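示教数据采集(手持夹爪方式)

阅读时间:5分钟

示教数据采集,说白了就是给机器人攒例子。学习系统要学会捡东西、放东西、把毛巾搭到架子上,得先看人怎么做,看很多很多遍,于是就有人(比如我)整天拿着夹爪干家务。这个词条我写了又改,改了又写,语气一直不太像百科,编辑群里也有人提过意见,我就先这么放着了,欢迎来改!

名称

中文里叫法挺乱的。有人叫“示教采集”,有人叫“演示录制”,我们Drernton这边口头上就叫“录活儿”。英文资料里多写demonstration collection。严格讲,“示教”这个词是老工业机器人留下来的,那时候是拿着示教器一个点一个点地存位置,跟现在录一整段连续动作差得挺远,不过大家叫顺了,也就这么用着。

做法

大的路子有两种。一种是遥操作,人在一头操纵,真的机械臂在另一头跟着动。好处是录下来的动作机械臂肯定做得到,坏处是慢,而且得有一台机械臂摆在那儿。另一种是手持夹爪,人直接握着跟机器人末端差不多的夹爪去干活,相机装在夹爪上,动作轨迹事后再算出来。我自己偏爱第二种,轻便,背个包就能去别人家里录,厨房、阳台、饭桌都行。

双手任务要用两把夹爪,左右手各一把。刚上手的人多半会觉得自己忽然变笨了:平时五根手指随便一捏的事,现在只有两片指头,捏面食尤其考验人,力气大了就扁,力气小了又滑。我头一个星期录的东西现在都不好意思翻出来看。

一段录制(我们叫一条)通常从双手离开桌面开始,到物体放稳、夹爪张开为止。中间尽量别停,别犹豫,也别为了好看故意放慢。放慢这一点我吃过亏,模型学得特别忠实,你慢它也慢,慢得让人着急。

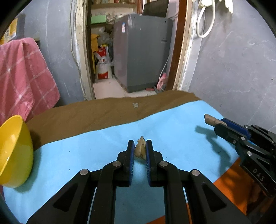 Sivaprasad Nadar在讨论页留言说,他不同意“尽量别犹豫”这条,犹豫本身也是信息,人抓软东西之前会停一下、调一下角度,把这些全剪掉,系统就学不到怎么补救。他主张把失手后重新抓起来的片段也留着,单独打个标签。

我后来觉得他说得有道理,就把自己的习惯改了:无缘无故的发呆还是删,抓偏了再抓的留下。至于这类片段该占多少,各家说法不一样,我也没见过哪个数字让所有人都服气,这里就不写了。

物品和场地

软的、形状不规则的东西最值得录,面团、毛巾、塑料袋都算。方方正正的积木谁都会抓,录多了意思不大。Macedo数据集早期就偏得厉害,几乎全是硬物,后来在July补录了一轮,才把食品和织物加进去。补完以后一共1711条,其中400条是双手任务。

场地方面,我强烈建议多换地方。同一张桌子录得再多,系统也可能只记住了那张桌子!Drekbridge那边的做法是每换一户人家就重新铺一次桌布,桌布颜色也换着来,背景里的杂物则一概不收拾,家里平时什么样就什么样。我去帮过一回忙,主人家一直想先打扫,劝了半天才劝住。当然,证件、信件、全家福这些要先收起来,这跟数据好不好没关系,是该守的规矩。

标注

每条录完要写一句话说明,比如“左手扶碗,右手夹起面点放进去”。写得太笼统(“整理桌面”)后面没法用,写得太细又费时间,我一般控制在一句话以内,只写手做了什么、东西去了哪儿。Skellow是我们用来切片段和写说明的小工具,界面丑了点,但快捷键顺手,按一下空格切一刀,我已经离不开它了。

常见毛病

相机被手腕挡住。夹爪开合的零点没校准,回放时指头总差一点合不拢。录到一半光线变了,轨迹算出来会飘,这种一般整条重录。还有就是人累了以后动作开始敷衍,自己察觉不到,看回放才发现连着好几条都是同一个偷懒的角度。我的办法是每录满一组就换个任务,或者干脆去喝口水。

两把夹爪的时间对不齐也很烦人。单手任务看不出来,一到双手交接就露馅,左手明明还没松开,数据里右手已经拿着东西走了。开录前让两把夹爪对着同一个画面开合一次,后面对时间会省心很多。

待补充

触觉数据这一节还空着,我没怎么用过带触觉的指垫,不敢乱写。多人轮流录制时怎么统一习惯,也想请有经验的朋友来添几段。

本词条最后修改于2018年10月25日。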